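Setting Up a Pick Task in a Cluttered Kitchen Scene

Last updated: 14 Mar 2020

These steps take you from an empty Drallano workspace to a working top-down pick on a crowded counter. You need the Masri planner installed and the Farkwood kitchen assets unpacked in your assets folder. If you have not built the workspace yet, do that first.

1. Load the scene

Start the simulator and open the kitchen layout. Set the random seed to 2083 so your object placement matches the one used for the default config. Let the physics run for 300 steps before you send any command. Objects are spawned slightly above the counter and need time to settle. If you plan too early, the collision model will have them in the wrong place.

2. Check the object list

Run the list command and look at the names and poses. Every item on the counter should have a height close to the countertop height. If one is far below it, the item fell off during settling. Reset the scene and run the settling steps again.

Set the target to the banana. Everything else goes in as an obstacle, including the thin items like the screwdriver and the knife. It is tempting to leave flat objects out to save planning time, but the fingers come down very close to the surface.
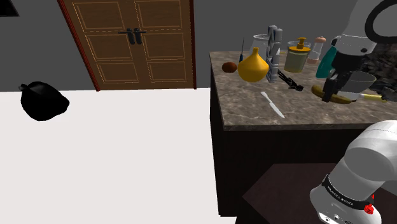
3. Set the pre-grasp pose

The pre-grasp pose is a point straight above the target with the fingers open. Set the offset in the task file to 40 mm. A larger value gives you more room to correct the wrist angle but makes the final descent slower.

For long objects, turn the wrist so the fingers close across the short side. The planner reads this from the object's main axis. With a curved object the axis can be a few degrees off — check it in the viewer before you go on.

4. Plan and run

Call the planner with the collision margin at its default. If it returns no path, try these in order:

- Raise the number of planning attempts to 4.
- Move the arm back to its home pose and plan again from there.
- Lower the margin a little for the nearest obstacle only.

Do not turn off collision checking for the whole scene. You will get a path, but the arm may sweep through the tall items on the way in.

When you have a valid path, run it at half speed and stop at the pre-grasp pose. Compare the gripper position with the target pose in the log. If they agree, send the descend command, then close, then lift.

5. Save the run

Export the joint log and the object poses together. Sellport users can push both files with the upload script, which expects them in the same folder. Runs without the pose file are rejected on upload.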